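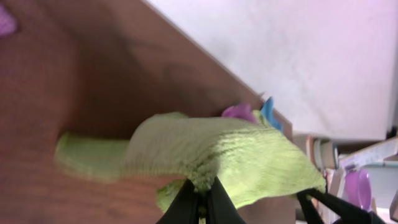
The Table Where the Towels Go

A warm, long-winded afternoon with Edit Vincze, who has folded laundry on the same piece of wood for 29 years and still has opinions about it

By Lilla Csonka

There is a particular kind of quiet that settles over a house when somebody is folding, and I had forgotten all about it until I sat down in Edit Vincze's back room with a cup of tea I was told, very kindly, to keep on the windowsill and well away from the table. The table is for cloth. It has been for cloth since Edit and her husband carried it up the hill in Brendura from a neighbor's yard sale, stopping every few houses to change hands and argue about whether it would fit through the door. (It did, once the door came off.)

I had gone to see her about towels. A friend of mine had taken Edit's evening class on looking after household linens and came home a changed woman, the sort who refolds your dish towels while you are making her coffee. I wanted to know what had happened to her. I also have a closet at home that I open with one hand while holding the other out flat, ready to catch things, and I thought I might pick up a tip or two.

"Everybody starts with the shirts," Edit told me, pulling a heap of clean things toward her. "Shirts are hard! Start with a towel. A towel forgives you."

She has a soft spot for terry cloth, and she especially likes it in loud colors. Lime green, in her view, is the best color a towel can be, and she'll tell you why at some length if you let her, which I did. You can find it in a heap. You can tell across a yard whether it's still on the line. And on a gray morning in December it does a person good to dry her face on something the color of a new leaf. White towels she finds a little bossy.

The way she folds one is simple enough that I felt silly writing it down, though I'm glad I did, having already forgotten it twice. She gives it one good shake to stand the loops up. She lays it down the long way and runs her forearm over it from the middle out to each end, so the bunches travel ahead of her arm and fall off the edge. Then it goes in half, with the tag turned to the inside, and in half again, and finally in thirds so that the rounded side faces front. If a towel has dried in a twist, with one of those long fat rolls down the side that spring back the minute you let go, she doesn't fight it. She picks it up by two corners, lets it hang, and waits.

"You have to let it drop," she said, and we both stood there and watched it drop. I can't remember when I last did anything so restful.

Small things wait their turn at the back of the table, up toward the wall. That's her system, and as far as I could tell it's the only system in the house. Washcloths, hand towels, dolls' blankets, whatever has come out of the wash crumpled into a point or rolled up on itself gets pushed back there by color and left alone until the big pieces are done. Her friend Béla Veres, who taught school for most of his life and now comes over to help with the ironing, calls this the waiting room. He does pillowcases, beautifully, and he does them to the radio.

It was Béla who got me looking at the wood. I'd been so taken up with the towels that I hadn't given much thought to what was underneath them, but he put down the iron, wiped his glasses, and told me that if I was writing about the room I had better wait until they'd cleared a good stretch of it. So we moved things over, and I took my time. 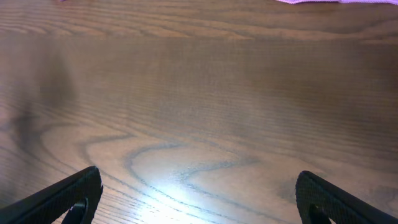 The tabletop in the back room, with its waves of grain and a hint of pink along the far side.

I'm no expert on furniture, and neither is Edit, and we spent a very happy half hour being no experts together. The lines run along in long, fine ripples, then all at once they bend around an oval like a creek going around a stone. Béla sees a lake on a map. Edit's granddaughter, when she was small, saw an ear, and would whisper into it. I kept coming back to the dark curve that sweeps down and up again into a little loop, like the start of a signature by somebody with very grand handwriting.

There's a sheen to it when the daylight lies flat across the middle, and Edit puts that down entirely to laundry. Years and years of cotton going back and forth, she says, have done more for it than anything from a can. She did once buy a can, a polish called Minar that a cousin swore by, and used it exactly one time. It smelled of oranges, and so did the sheets, and so did everybody in the house for a week. The rest of it went to the church rummage sale.

What she does now is dull and takes no time at all. A barely damp cloth after the last load, then a dry one, both following the grain. No cups, no hot iron set down even for a second, no baskets dragged across. Once a year, in July, when the windows can stay open all day, the table gets cleared completely and rubbed down with a bit of plain wax, and for that one night the laundry sleeps on the sofa.

I asked whether she had ever thought of replacing it with something taller, for her back. Her daughter has, it seems, thought of this on her behalf, and even sent away to Plalto for a folding station with drawers and a little rail. It's in the garage. Béla keeps his fishing things in it and says it's first rate.

By the time my tea had gone cold on the windowsill we had got through the bath towels and most of the waiting room. Pink had its own heap, because there's always more pink than you expect in a house with granddaughters. Edit let me do the last few pieces on my own. My thirds came out closer to a third, a half, and a leftover, and she looked them over and put them on the pile with the rest, a little toward the bottom.

I drove home with one of her washcloths on the passenger seat, a present, folded by her so that I'd have something to copy from. It's sitting on my kitchen table now. I haven't had the heart to use it, and I've emptied the whole closet out onto the bed to get started, so if anyone needs me this evening, I'll be in there with the towels, sleeping on the sofa if it comes to that.

Edit Vincze's linen class meets in the evening at the Wyss Community Hall, Brendura. Bring one towel, any color.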